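Endine Users' Board – Teleoperation and Demonstration
Topic: Demonstrating two-arm bag tasks by remote control

tindley_lab
Our group at Tindley is preparing guidance for operators who teach two-arm tasks by remote control. The present task concerns a paper gift bag and several packets of snacks. We hold 249 demonstrations and wish to establish whether one operator should control both arms, or two operators one arm each. Views are invited. Material from the work cell is attached. 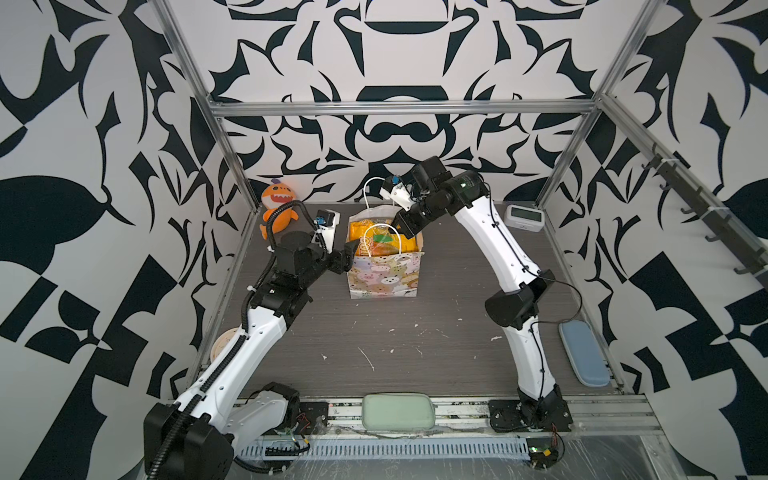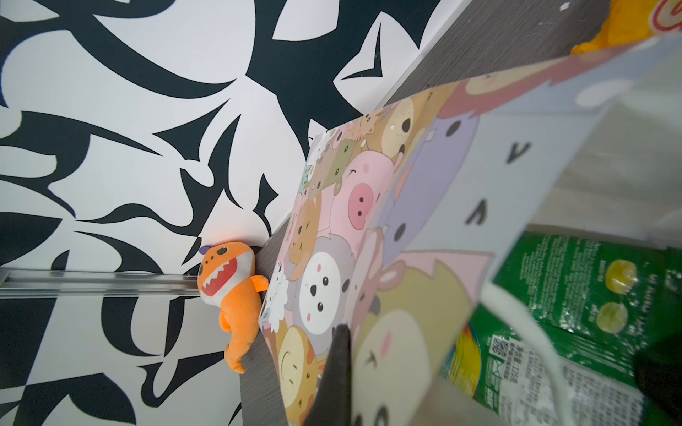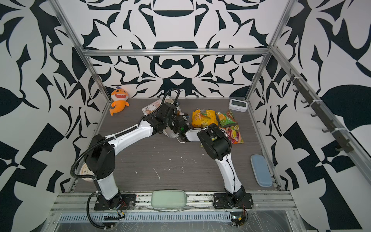
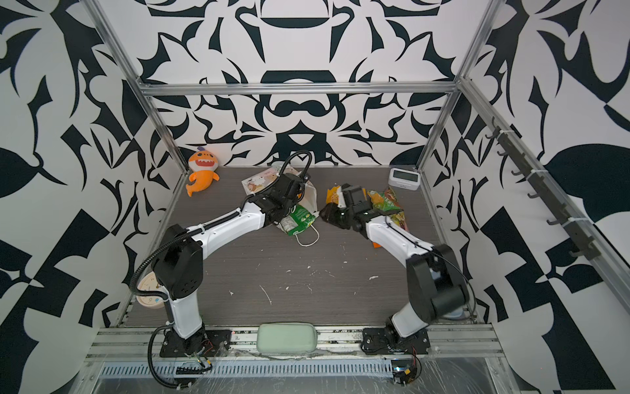
At present a single operator controls both arms. The draft guidance asks that one arm steady the bag before the other goes near a packet, and that any demonstration containing a pause longer than 3 seconds be discarded.

haugland_ops
We would advise against the rule on pauses. An operator who stops to consider the next grasp is often about to make a better one. At Haugland we applied a similar limit and lost 76 recordings, many of them perfectly sound. Trimming the pause afterwards served us well.

clitadier_user
I must disagree. Trimming leaves a jump in the arm positions unless both arms were completely still, and with two arms that is seldom so. Practice runs before recording are preferable. On the original question, 2 operators proved slower in our trials – each waited for the other.

haugland_ops
That depends on the pair. Ours had worked together since December and spoke aloud throughout. I accept the point about trimming when one arm is still moving.

tindley_lab
Thank you both. The pause rule will be changed to a note for reviewers. Could clitadier_user confirm how many practice runs were allowed per operator, and whether the wrist views were shown during them?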